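Packing a Bag, One Try After Another

The trainers at Arkel start at 8 in the morning and trade places every 50 minutes. Any longer and their hands get sloppy, and the robot learns the sloppiness along with everything else.

The job this month is groceries. A trainer at the Troltness site holds a pair of handles, and two black arms copy each movement. Every run is recorded. Kahsay, the software that learns from the recordings, needs up to 2000 of them before it is allowed to try a bag without help.
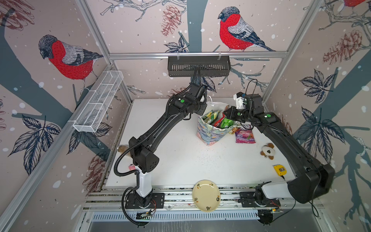 Snacks on a white table, with the arms at work.

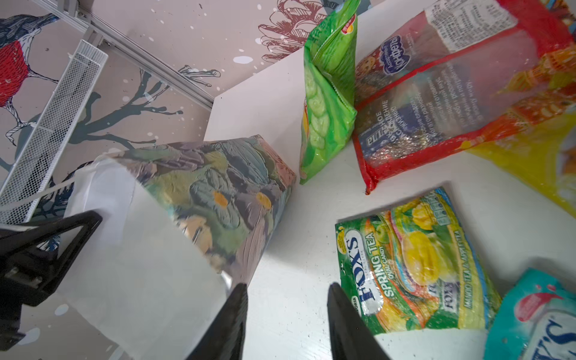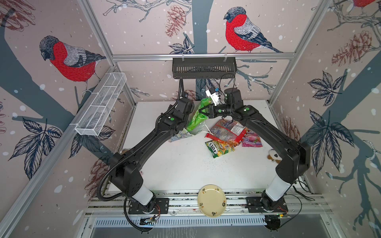 Soft packets are harder than boxes. A box has edges and stays the shape it was. A bag of candy slumps when it is pinched, and a trainer working by remote control can't feel that happening. New people squeeze too hard for the first week or so. Then they start to watch the wrapper instead of the fingers.

We use cookies to improve your experience. Accept | Manage settings

Bad runs are kept too, if the trainer recovers. A dropped packet that gets picked up again is worth having. A run where the trainer gives up is deleted.

The company counted 54 usable runs on its best day in December. On its worst it had 5, after a software update changed how the left handle responded.

The next stop is Plolbridge, where a second team will record the same job with different groceries. The trainers there have asked for shorter shifts.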